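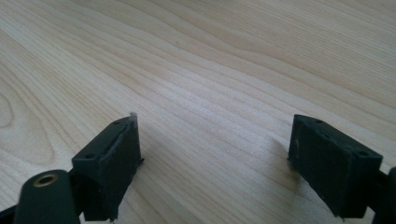 Come back when it can wipe a table, one of you wrote under the October gallery, and until then I'll stick with a cloth and a grumble.

Fair enough! I laughed, then I went and thought about it for longer than I should have, and most of this page grew out of that one comment. Wiping a table is a brilliant test. Everybody can do it, hardly anyone enjoys it, and I've still not met a machine I'd trust to do mine unsupervised.

Picture at the top: a two-fingered gripper over a pale wood tabletop. Look at the size of the gap between those fingers and then think about what you'd like picked up. A mug, probably. A sponge, yes. The crumbs, no chance.

Posted 5 May 2022 in Chores and Machines

For anyone new, this is the page where I keep my pictures and my notes on whether machines can do the dull jobs yet, at home and in shops. I'm not an engineer. I used to work on a shop floor and I now work at a kitchen table, so I've got strong feelings about both. I go and look at things when people let me, I read what I can follow, and I pester the ones who do understand it. The notes have got a bit out of hand this time – sorry, or you're welcome.

THE TABLE

A clear table is the easy bit, you'd think. Flat, level, no surprises. But when I wipe a table I'm doing all sorts without noticing. I press harder where it's sticky. I feel the drag on the cloth and go back over that patch. I lift the salt, wipe under it, put it down again in the other hand. I catch the crumbs at the edge in my palm (or, if I'm being truthful, let the floor have them).

A gripper like the one up there has two flat black fingers facing each other. They're good for squeezing something from both sides, and a surprising amount of housework is squeezing something from both sides. What I'd miss is the palm, and the little finger I use for hooking things, and the feeling of tacky jam through a cloth. Some hands have touch sensing built in now, and I'd love to try one on jam.

The wood in the picture has lovely long curving grain, and that got me thinking about marks too. I can tell a line in the wood from a smear of gravy without trying. For a camera that's a proper question, especially with a shine on the surface and a shadow lying across it. Somebody told me their cleaning machine spent a good while attending to a knot in the floorboards. I believe it, I've done the same thing with a bit of pattern on lino.

My verdict on tables: can push a cloth about, can't yet be said to have wiped it. Ask me again next year.

THE FLOOR

Floors are the one chore I've handed over, and I'm not giving it back. Mine is a Furico, it was £129 in a sale, and it does the kitchen and the hall while I'm out. It's round, it's noisy, it's scared of the bath mat. I now tidy up before the machine comes on, which my mother used to do before the cleaner came and which I always swore I'd never do.

Things it has eaten: one sock, 2 phone cables, the corner of a gas bill. Things it has refused to eat: cornflakes, which it bats along the skirting board with its little brush like it's playing football. But the dust really is less, and I noticed that within a week. If you only want to know what's worth spending money on today, it's this, and you can stop reading and go and put the kettle on.

Stairs, no. Corners, sort of. Under the sofa, far better than me, because I simply don't.

THE WASHING UP

People forget the dishwasher is a machine doing a chore. It's been sitting there for decades being excellent and we don't call it a robot because it looks like a cupboard. What's left over for us is the loading and the unloading, and those are exactly the jobs a gripper would have to do.

Unloading first. Plates are in a rack, all pointing the same way, evenly spaced. That seems to me a kind thing to ask of two fingers. Then you get to the top shelf, with the upside-down mugs with a puddle in each, the lid that's flipped over, the wine glass leaning on another wine glass. I hold a wine glass so lightly I couldn't tell you how I do it. I've watched an arm take a plastic beaker out of a rack very nicely indeed, and put it on a shelf, and go back for the next one. It took its time. I'd have been done and sat down. But then I wouldn't have had to do it, would I, so does it matter how slow it is? I keep changing my mind on this. Overnight, with the door shut, it could take 3 hours and I'd never know.

Loading is worse, I think, and not only for machines. There are two people in this house and we can't agree on how to load it ourselves.

THE SHOP FLOOR

I had a wander round the big supermarket in Trorthorpe, where they've got a tall shelf-scanning machine called Birna going up and down the aisles. It looks at the shelves and makes a note of what's missing. Children love it. Grown-ups pretend not to be looking at it, and then stand in its way for slightly too long to see what it'll do (it waits, very politely, and so did I).

So it spots the gap where the chopped tomatoes ought to be. Then a person fetches a cage from the back, cuts the plastic off, breaks down the tray, pulls the old tins to the front, slides the new ones in behind, and takes the cardboard away. I did that job for 4 years and I can tell you the looking was never the hard part! It was the plastic. You get your nail under it, or you don't and you use your teeth when the supervisor's gone.

I'm not knocking it. A machine that tells you about a gap before a customer does is handy, and the staff I chatted to seemed fond of the thing. I just want everyone to be clear about which bit has been handed over and which bit hasn't.

Shelf stacking with an arm is being tried in places, mostly with tidy things such as bottles and cans. Bags of crisps are going to be a while. Anything in a net, I'd say longer still. Have a go at picking up a net of oranges with just a finger and thumb and you'll see what I mean.

THE LAUNDRY

Washing and drying, sorted years ago. Folding, oh dear. I've seen clips of arms folding a towel and it's strangely lovely to watch, all that care over a towel. A fitted sheet I'd pay to see. I can't fold one either, I roll it into a ball and shut the cupboard on it, and a machine could learn that from me in an afternoon.

Pairing socks I'd hand over tomorrow. Black ones especially, mine are all very nearly the same black.

A LAST LOOK AT THOSE FINGERS

Scroll back up if you've got a minute, there are some nice little details. The edges of the left finger have pale scuffs on them, there are specks of dust on both, and there's a tiny white fleck right on the left tip that looks to me like a bit of lint. I'm so used to seeing this sort of kit in glossy adverts, all white plastic and blue lights, and I much prefer it like this, a bit grubby round the edges with the screw holes showing. There's a brass-coloured ring down in the bottom left corner too, which I only spotted on the third go.

Try this at home if you like. Put thick mittens on so you've only got a thumb and one big paddle, and then make a cup of tea. Mugs are fine. Getting one teabag out of the box without bringing four with it is horrible. I did the whole thing last weekend and got as far as the milk, then took a mitten off to open it, and that's more or less where I think the machines are too.

SCORES SO FAR

Floors: yes, buy one, move your cables.
Dishes: the washing yes, the loading and unloading not in my kitchen.
Tables: not yet. Sorry, October commenter, keep hold of your cloth.
Shop shelves: good at looking, slow at lifting.
Towels: getting there, slowly and rather sweetly.
Fitted sheets: no, and I don't hold it against them.

I'd like to do windows next, and maybe bins if anywhere will let me hang about by theirs with a camera. If you've got something at work or at home that does a chore by itself, even badly, leave me a comment with what it does and what you still have to do after it. The second half is the bit I'm most interested in.

Comments are open. October gallery is in the side menu, under Older.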